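4.2 Loading a bilateral investment dataset

Trakow reads country-pair records from a comma-separated file. Each row is one announced commitment between a lending state and a recipient state.

1. Open the Sources panel and choose Add Dataset.
2. Select the file. The maximum size is 125 MB.
3. Set Reporting Currency. Amounts in other currencies are converted at the rate for the announcement date.
4. Map the Announced and Disbursed columns to separate fields.

Caution: Do not map both columns to Value. The program will total them and overstate the recipient's exposure.

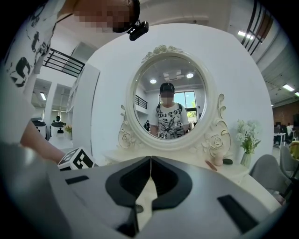
5. Under Region, select a grouping. The South America grouping is preloaded. Custom groupings may hold up to 44 states.
6. Set Match Threshold to 70. Lower settings will merge separate loan agreements signed by the same ministry.
7. Click Validate. Rows with no signing date are listed in the Exceptions tab.

Note: Multi-year programmes must be entered as one parent row with a child row for each tranche. A parent row accepts a term of 7 years or less. Split longer programmes at the renewal date and enter the same Agreement ID in both parents.

Colour coding on the flow map is covered in section 4.3.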